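Sorting Small Bottles by Color: What Two Bins Can Do
Student project report, Home and Workplace Organization
Deirdre Horgan and Babar Farooqui
2025-03-16

Why we picked this
Our project started in December with Deirdre's bathroom cabinet, which had so many little bottles in it that finding one meant taking out five others. We wanted to know how simple a storage system could be and still work for someone who has never seen it before. We love labels, dividers and drawer inserts (Babar owns a frightening number of them), but for this project we gave ourselves a strict limit: two open bins, two colors, no labels at all.

Setting up
We chose a teal bin and a red one and stood them side by side at the back of a gray mat, with plenty of open surface in front. The teal bin is for the small white-capped bottles. The red bin takes the pill bottle and the pink ones. We tried the bins at opposite ends of the table first and hated it! Your eyes have to travel back and forth, and you start making mistakes. With the bins touching or nearly touching, you see both at once. The plant stays in the back corner because we both like working next to something green.

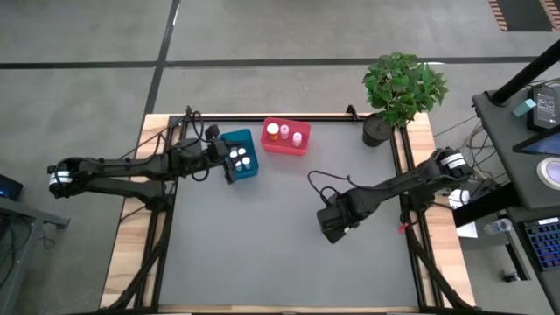 Figure 1. Four white-capped bottles in the teal bin; the orange pill bottle and two pink bottles in the red bin.

The four bottles in the teal bin stand upright, and that turned out to be our favorite detail of the whole layout. Standing bottles take up less room and you can pick one up by the cap. Lying down, they roll into each other and the bin looks full long before it is.

Moving bottles in
We wrote a short rule sheet, which we called the Ghauri sheet after the study room where we drafted it. It went through 13 versions. The last one fits on an index card:
Take one bottle at a time.
Look at the color before you look for a bin.
Bring it in over the rim, then set it down.
Leave anything you aren't sure of on the open surface.

The third line got the most discussion. A clear bottle tilted over the rim of the red bin is at the awkward point of the job, where it can still end up on its side. Clear bottles are also the hardest to sort by color, and one with a faint green-teal tint made us go back and rewrite our second rule.

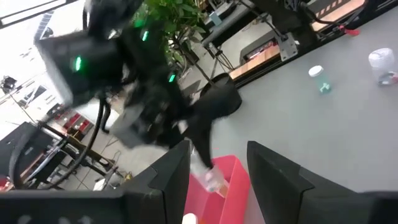 What was left over
We were really pleased with how readable the two groups are. Each of our 18 classmates in the Allum section got the index card and a turn, and we timed the turns. The longest was 31 seconds, and most of that was spent deciding about the bottles still out on the mat. Two loose white vials on a big gray surface are very easy to spot, so the open area works as a third category without needing a bin of its own. Babar would like to give it a tray. Deirdre would like to leave it alone.

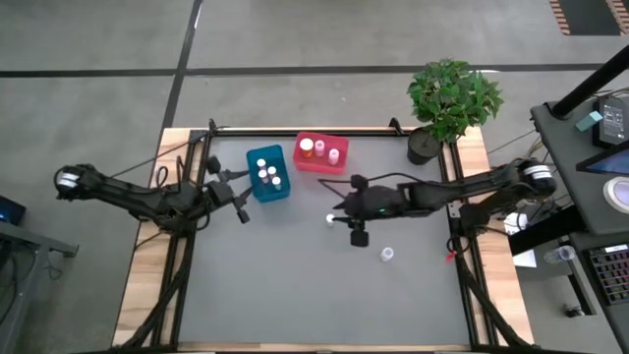

What we would change
The red bin is slightly larger than the teal one, and we would swap their jobs next time so the bigger group gets the bigger bin. We would also like to try bins with lower sides, and to add a few bottles that don't fit either group at all. Our classmates at the Brellitz campus have offered to run the same card with their own supplies, and we can't wait to see what they do with the clear bottles. Deirdre's cabinet now has two bins in it, blue and yellow, and the Ghauri sheet is taped inside the door.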